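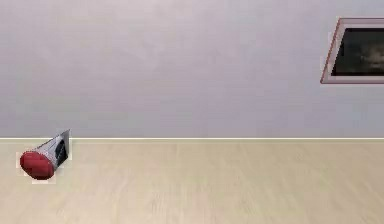
Figure 4-1. Painted wall with framed picture, white baseboard and light wooden floor.

4. Placing and Pairing the Wall Sensor

4.1 Before You Start

The Cekis room sensor measures air temperature and relative humidity and reports both values to the Fandholm base unit. Readings are only as good as the mounting position. Complete this section before you set any schedules in Section 5.

You will need:
Sensor and back plate
Two screws and anchors (bag B)
Drill with a 1/4 in. masonry bit, or a pilot bit for wood studs
Spirit level
Pencil

The base unit must be powered and its status light steady green. If the light is blinking, go back to Section 3.6.

4.2 Choosing a Position

Mount the sensor on an interior wall, 5 ft above the finished floor. Measure from the floor surface, not from the top of the baseboard. Avoid the following:
Exterior walls and walls that contain a chimney flue or hot water pipes
Direct sunlight at any time of day
Spots behind doors, curtains or tall furniture
The airflow from a supply register, ceiling fan or portable heater

Keep at least 9 in. between the sensor and any picture frame, mirror or shelf. Objects closer than this hold still air against the wall and slow the response to a change in room temperature.

CAUTION: Check for wiring and pipes before drilling. Do not drill directly above or below an outlet or switch.

4.3 Mounting the Back Plate

1. Hold the back plate against the wall with the arrow pointing up.
2. Level the plate and mark both screw holes.
3. Drill the holes and tap in the anchors until they are flush. If you hit a stud, leave out the anchor on that side.
4. Fasten the plate with the two screws. Hand-tighten only. An overtightened plate will bow, and the sensor will not latch.
5. Remove drilling dust from the plate and from the wall below it.
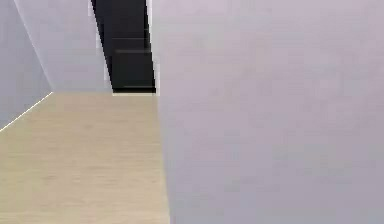
On freshly painted walls, wait until the paint has fully cured before fastening the plate. Solvent vapor affects the humidity element and can shift its readings for several weeks. The shift is temporary in most cases, but it cannot be corrected from the menu.

4.4 Pairing

1. On the base unit, select Setup > Sensors > Add.
2. Pull the battery tab out of the sensor. The indicator blinks amber.
3. Press and hold the sensor button for 2 seconds, then release it.
4. Wait for the base unit to show the sensor ID. Compare it with the label on the back of the sensor.
5. Select Confirm and assign a room name.
6. Hook the sensor onto the top of the back plate and press the bottom edge until it clicks.

NOTE: The base unit leaves pairing mode after 110 seconds. If the ID has not appeared by then, repeat from step 1.

4.5 Settling Time

A newly mounted sensor carries heat from your hands and from the packaging. Disregard the displayed values until it has settled. Calibration offsets – if you use them – should be entered the following day, with the heating or cooling system running normally.

4.6 Error Codes

E1: No signal. Move the base unit closer, or add a Belico repeater (sold separately).
E2: Battery low. Replace both cells at the same time.
E4: Humidity element out of range. See the note on paint in 4.3.
E7: Duplicate ID. Delete the older entry and pair again.

Document 420, revised October 1, 2022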